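About Uscombe Language School

We started with 2 classrooms above a bakery in Pelthorpe, and even now former students write to tell us they still miss the smell of the buns – as do we! Our founder, Daranee Klinhom, wanted a place where grown-ups could learn a language without feeling silly, and

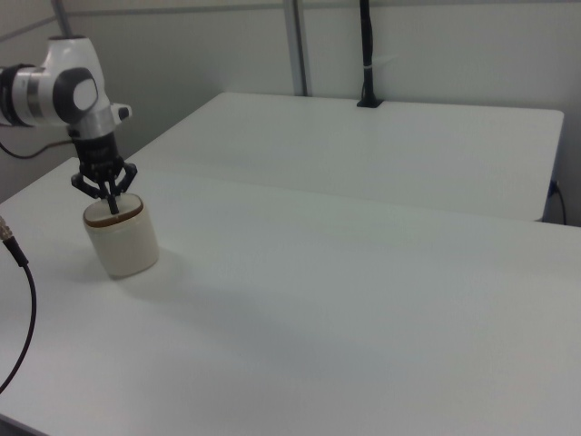 that is still very much how we go about things. Groups are never larger than 16, the kettle is always on, and since opening we have welcomed 1245 learners at our Pelthorpe and Unelport branches, many of whom came for one term and stayed for years. 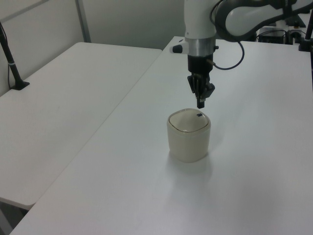 When can I join?
New courses begin each September, but do drop in for a chat before then and we'll happily find the right level for you.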